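Home | Projects | Reports | People | Contact

Cameras and Controllers on Wheels: What We Learned Outdoors

Project report by Rosalía Robles and Consuelo Casado, Mobile Robotics group, Urkdale

Our project began with what seemed like a very small question: if you have a wheeled robot and a big paved space to drive it in, which camera and which controller should you give it? We had two cameras in the lab cupboard, a wide one and the older Prieto, and two controllers, the Fason that came with the base and the one Consuelo had been writing since September – with a good deal of patience, I should say, as I was the one sitting next to her.

Our supervisor suggested the plaza, as it is large and open and has long paving joints that a camera can pick out. We set the test speed at 500 millimetres per second and kept to it all the way through.

1. Choosing the ground

We wanted straight lines to follow, something upright to aim at and a clear change between paving and planting. The plaza gave us all of these, and the steps on one side were a good reason to keep the stop button close! The long building with the purple panel became our landmark for heading checks.

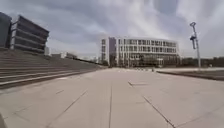
2. Cameras

We recorded 2,000 frames with each camera and asked our line finder to mark the joints. The wide camera did better close to the wheels, where the joints are thick and dark, but it lost them sooner with distance. The Prieto held on further out, though it was slower to settle whenever the clouds got brighter. After 12 runs we chose the wide camera for steering and kept the Prieto for heading, a compromise we were both quite happy with.

3. Controllers

The Fason controller is smooth and very forgiving, and I grew fond of it. It does cut corners, however, and we did not like that near the hedge. Consuelo's controller turns later and more sharply, and it kept a better distance from the planting in 7 of the runs. I would still pick the Fason for a first day outdoors, when everyone is nervous.
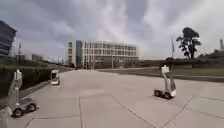
Figure 2. Robots on the plaza, with the hedge to the left and the lawn to the right.

4. Kerbs

Kerbs were the hardest part. A pale top edge with a shadowed face below it is easy enough for a person to read, but our line finder took it for another paving joint more often than we liked. We added a simple rule that compares the ground on either side of a line, so that reddish paving next to grey counts as a warning.

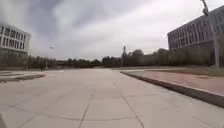

Photo: Rirneck project archive

The rule helped on the straight kerb and rather less on the curved one, where the edge keeps changing direction. We would like to try a depth camera there next term, if the budget stretches to it.

Comments

marta_k: Lovely read. Did you try both cameras with both controllers, or only the pair you liked?

Consuelo Casado: All four pairings, yes! The full table is in the appendix, which we still need to upload.

Piet: We had the same trouble with kerbs. Lowering the camera a little helped us.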